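Decluttering, and why I don't buy it

Noelia Valcárcel lent me a book on clearing your home, and I've now read all 14 chapters. The promise is that a bare surface gives you a calm mind. Does it? I cleared my desk for 2 weeks to find out and mostly I spent them hunting for the stapler.

The author says her readers sleep better afterwards. How many readers, and who asked them? There's no word on that, though there are 36 pages on folding jumpers.
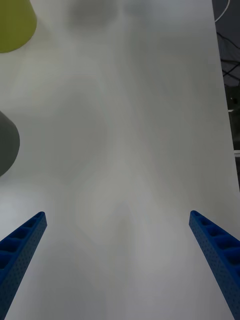
Last updated: 19 August 2026

My other grumble is the shopping. You throw out the old boxes, then you're told to buy nicer boxes. Kuddale does a set in oatmeal - I looked, I admit it - and the price made me put the kettle on.

Noelia swears by the chapter on paperwork. Fine, I'll give her that one. I did find my boiler guarantee, which had run out.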